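Lining a table with paper – lining paper, brown paper or just give up?

Forum index > Workshop and hobby room > Surfaces, benches and storage

skulleck_shed
I have inherited the box room. My daughter has gone to university and left behind a desk, a smell of nail varnish and a carpet I would rather not discuss. The plan is a table for small fiddly jobs: soldering, gluing, painting the odd bracket, taking things apart and losing the spring.

The table I've bought is white, which I now see was a decision made by a man who has never met himself. It has been in the house nine days and already has a ring on it. I want to cover it with something cheap I can throw away. Paper seems the obvious answer but everyone I ask has a different paper.

Also, the wall behind is woodchip and I lose everything against it. Is it mad to hang a bit of cloth up?

marram
Lining paper from the decorating aisle, the thickest they have. It comes on a roll so it wants to be a roll for the rest of its life. Unroll it the night before, put it face down with books on the ends, swear at it in the morning.

Tkachenko_S
I would not use a roll at all. Flat sheets, big ones, overlapped a little and taped underneath the table edge. When one sheet gets glue on it you change that sheet and leave the others. I have done it this way since I moved to Wilten and had a table I was not allowed to ruin.

Svyatoslav

marram
And the overlap catches every screw you own.

Tkachenko_S
It catches them, yes. Then I know where they are.

gorsehound
Brown parcel paper. White shows every mark and after two evenings it looks like a chip shop.

old_haugland
Showing every mark is the entire purpose of white paper. Drop an M2 screw on brown parcel paper under a 40 watt bulb and then come back and tell us how you got on.

gorsehound
I have a magnet on a stick.

old_haugland
Brass screw.

gorsehound
I don't use brass screws.

old_haugland
Nylon washer.

skulleck_shed
I have had brown paper down for an hour as a trial and have lost a grub screw. I am not saying who was right. White it is.

What weight though? The Cusness art shop does big sheets in everything from tissue to something you could roof a porch with.

pellwether
300 gsm if you're leaning on it, but you'll pay for it. I used it for one winter. Lovely stuff, lies dead flat, felt like working on a wedding invitation. Then I spilt tea and watched the price of a decent lunch go the colour of a puddle.

Cheap cartridge now. Two layers.

B_Kurtulus
Can I be the boring one. Paper under a soldering iron is fine until it isn't. Put a silicone mat down where the iron lives and keep your paper for the rest. I have a brown crescent in my own table at the exact spot where I thought I would only be a minute.

Barış

marram
Seconded on the mat. Mine's the blue sort with the little trays moulded in, which I fill with screws in a careful order and then knock with my elbow.

skulleck_shed
Mat ordered. I've now measured the table properly, which I gather most people do first. The top is 1,040 mm along the front. The sheets are not any number that goes into that.

Tkachenko_S
No sheets are. Overlap.

pellwether
On the cloth question that everybody walked past: not mad. I've got an old curtain lining on a wire behind mine. It does for the draught as well. Go dark and dull. Anything shiny and you'll see your lamp in it all evening.

gorsehound
Cloth behind a workbench is a dust shelf standing up. I had felt. By November it had more solder, hair and toast in it than the hoover did.

pellwether
You eat toast at the bench?

gorsehound
I live at the bench.

old_haugland
Agree with gorsehound for once, mark it on the calendar. Paint the wall. One tin of something matt, an afternoon, wipes down with a damp sponge.

skulleck_shed
It's woodchip. If you paint woodchip you've agreed to it.

B_Kurtulus
Cloth, but hang it so it comes off in ten seconds and goes in the wash. Curtain clips. Don't staple it, I stapled mine and now I just have it.

Colour matters more than people say. Black swallowed everything with a dark handle and I have a lot of dark handles. I changed to a blue-grey and it's far easier on the eyes, and pale things stand out in front of it very nicely. Dark cables over white paper you can follow too, though where mine go once they're up against the cloth is between them and God.

marram
What length of cloth did you need? I have a similar wall and a similar marriage.

B_Kurtulus
198 cm wide covers mine with a bit of slack at each side. Measure from higher up than you think. I hung the first one level with my nose when seated, so as soon as I stood up I was looking at the boiler pipe.

skulleck_shed
Do you have a picture of yours, Barış? I'm at the stage of standing in a fabric shop looking suspicious.

gorsehound
While he's looking for one, I'd like it recorded that brown paper is roughly half the price.

old_haugland
Recorded. Ignored.

Tkachenko_S
One more thing on tape. Masking tape, low tack, and only on the underside of the table. The strong sort takes the finish with it and leaves a stripe you will be explaining to visitors.

skulleck_shed
Nobody visits the box room. But noted.

B_Kurtulus
Found one. White sheets, blue-grey cloth, no toast. The paper gets changed when I can't stand it any more. The green die is mine and I have been looking for it, so thank you all for making me go through my photos.
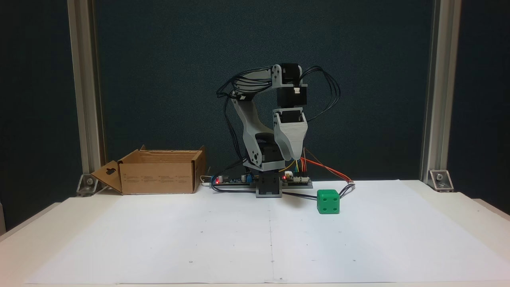 White paper on the table, blue-grey cloth behind. Green die to the right.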